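Ticket 481: Planner freezes when small items sit close together
Opened by: Karim Ramadan
Opened: 10 Jul 2020

Hello all, and thank you in advance for your patience, I know I tend to go on a bit. We're running the two-arm dice sorting task on Mistau, with Softić doing the perception, and it went along very nicely until I started adding small objects around the big foam dice. Now the planner stops mid-task with "no valid grasp pair" and both arms simply hold wherever they are. The gripper keeps whatever it has, so at least nothing gets dropped!
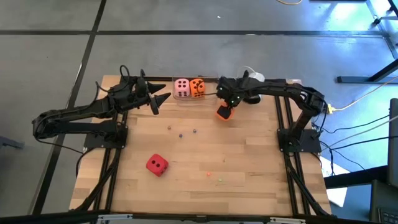
Category: Perception / Grasp planning

My first thought was calibration, so I redid both arms on Thursday and had a nice long coffee while it ran. No change at all. Then I went through the log and found that Softić was merging neighbors into one blob whenever they were close, the orange and green marbles near the middle being a good case. The planner gets one wide object, finds it too wide for a fingertip grasp, and gives up on the whole queue instead of moving along to the foam die, which I'd have thought was a perfectly easy pick.

What I've tried so far:

Raised the depth image width from 480 to 576. Slightly better.
Turned off the smoothing filter. Worse, so it's back on.
Set merge distance to 2 mm. Much better with marbles, but see-through dice still come and go in the object list, and a die that disappears while the planner is thinking gives the same freeze.

The two-by-two foam stack is found every single time, bless it, so I'm fairly sure the trouble is all in the small stuff. 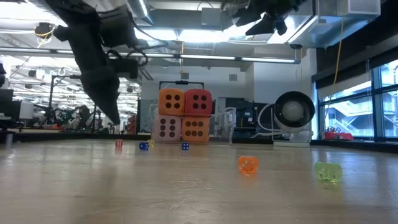 Bujar Lazarević: Hi Karim, don't apologize, the long tickets are the ones I can use. The freeze is a planner bug, and I can reproduce it here. When an object drops out of the list, Mistau keeps its old ID and waits for it. Please set the stale timeout to 80 ms and turn on skip_failed. Keep your merge distance as it is. Could you attach the log from the next run too?

Status: waiting on reporter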